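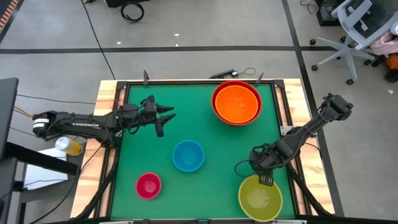

Workstation Safety Inspection — Two-Arm Bowl Sorting Bench
Site: Grundley
Area: Sedia line, packing side
Inspected by: Pankaj Goel
Reviewed by: Umesh Kushwaha, shift lead
Period: October, afternoon shift

Ratings: OK / Fix / Stop. Items rated Fix stay open until signed off by the shift lead. Items rated Stop mean the arms are powered down until the item is cleared.

1. Bench and frame

1.1 Table stable, no rocking under load — OK
1.2 Frame fasteners tight, checked by hand — OK
1.3 Work surface flat and secured at all corners — OK
Comment: The mat had lifted at the corner on the previous check. It has been re-glued and holds.
1.4 Bowls free of chips and cracks — OK

2. Arms

2.1 Base bolts, left and right — OK
2.2 Gripper fingers straight, no play — OK
2.3 Travel limits match the posted sheet — Fix
Comment: The posted sheet is for the earlier program. The arms now reach further toward the centre. Replace the sheet and mark the old one void.
2.4 Arms hold position when the stop button is pressed — OK
Comment: Tested 30 times across the shift with no drift. Operators should still keep a hand under the wrist before cutting power fully. The arms go slack when unpowered.

3. Cables

3.1 Wrist cables have enough slack for full travel — OK
3.2 No cable able to snag on a gripper — Fix
Comment: Cable loops at the wrists stand out too far. Clip them closer to the links and repeat check 3.1 afterward.
3.3 Floor cables covered or routed clear of foot traffic — Fix
Comment: Cable crosses open floor beside the bench. Fit a low-profile cover. Tape alone will not be accepted, as it was tried at the Mosquera bench and peeled within the month.
3.4 Power supply ventilated, not stacked on — OK

4. Floor and surroundings

4.1 Tape lines intact and readable — OK
4.2 Bottles and liquids kept away from arm bases — Fix
Comment: Store bottles upright in the rack, caps on. This applies to drinks and cleaning products.
4.3 Chairs parked outside the tape when the arms are live — Fix
Comment: Operators sit for longer periods than they did before the arms went in. A fixed parking spot for the chair should be marked on the floor.
4.4 Clothing and loose fabric kept off chairs near the bench — Fix
Comment: Hooks are available by the door.

5. People and tasks

5.1 All operators trained on stop and restart — Fix
Comment: 2 operators on the late shift have not done the restart module. They may load and unload but may not clear a fault.
5.2 Task rotation followed — OK
Comment: Before the change, one person sorted by hand for the full shift. The same person now tends the bench, clears misplaced bowls and logs faults. Wrist complaints are down. Neck and eye strain reports are up, mostly from watching the arms without a break. Rotation is set at 30 minutes and should not be stretched when the line is short-staffed.
5.3 Manual sorting skill kept up — Fix
Comment: Newer staff have never run the line by hand. Umesh has asked for one manual batch of 200 bowls per week per operator. Agreed, to start once the roster is changed.
5.4 Fault log kept at the bench and filled in — OK
Comment: Entries are short but readable. Please write what was done to clear the fault as well as the fault itself.
5.5 Operators know who may change the program — OK
Comment: Nukus support only. Requests go through the shift lead.

6. Result

No items rated Stop. Bench may run.
Items 3.2 and 3.3 to be closed before the next late shift. Remaining Fix items to be closed by the next inspection.

Shift lead note (U. Kushwaha): Cable cover ordered. Chair spot to be taped at changeover. Item 5.3 depends on the roster — will confirm with Pankaj.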